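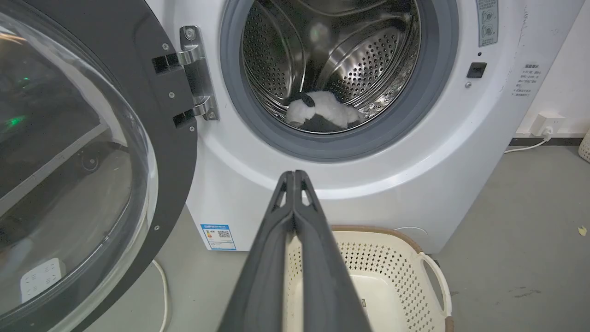

Leave the washer door open between loads? (619 posts and counting)

plurko_owner
Front loader, white, gray ring on the door. I leave it wide open after every wash. My other half shuts it every time she walks past, on the grounds that it looks like the machine is yawning at her. Who's right? There's a fluffy black and white thing in the drum at the moment, so don't bother telling me it's empty.

tang60
You are. Shut door, swampy gasket. Mine smelled like a pond by August.

Nedent
Disagree, sort of. Wide open is how you wreck a hinge. Leave it ajar, a hand's width. I had a door sag after 15 years of hanging out in the hallway.

tang60
15 years! I'd have thrown it a party.

flolport
Wipe the rubber, especially the fold at the bottom, then do what you like with the door. I found 30 cents and a guitar pick in mine.

plurko_owner
Just checked. One hair tie, one sock I had formally given up on. No cents.

Nedent
And take the laundry out, for the love of God. Airing the drum with a heap still in it is like opening a window and leaving the trash under it.

plurko_owner
It's one item.

Nedent
It's always one item.

flolport
Fluffy stuff I'd run by itself at low spin anyway. On a full spin it lands on one side and the whole machine goes for a walk.

tang60
Run a hot empty cycle too, 60 minutes if yours has one. Did more for my pond than the wiping.

plurko_owner
OK, she has read the thread and will accept ajar. She'd like it noted that she never agreed to wide open. Wiping is apparently my department.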